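4. Fill valve adjustment, Malico cistern kit

Read section 3 first if the old valve is still in.

1. Shut the water off at the stop valve. Quarter turn. Don't force it.
2. Flush, hold the button down till the tank drains.
3. Lift the tank lid straight up. Put it on a towel, flat.

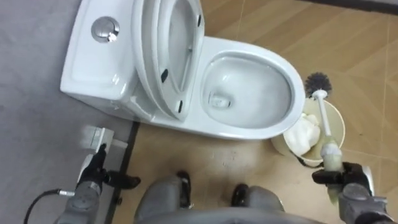 4. Float screw: clockwise raises the level, counter-clockwise lowers it. Half turns only.
5. Water back on, slowly. Wait for the fill to stop, then check the level against the mark on the overflow tube.

CAUTION: no bleach tablets in the tank. They eat the seals, and teh warranty goes with them.

Note: Sæther valves, same steps but the screw is under a gray cap. Pry it off gently.

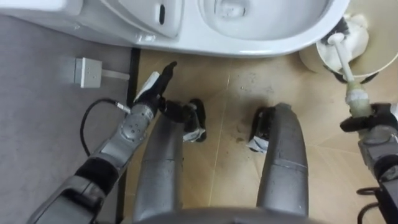
Eldana Tsegaye
Technical writer, Ullolis

6. Still hissing? Water off again, pull the valve cap, rinse the washer. Replacement is part 3910. Part 4000 is the older washer, wont seal on this kit.
7. Lid back on. Flush 4 times, check the supply nut for drips after each one. Hand tight plus a quarter turn, no more.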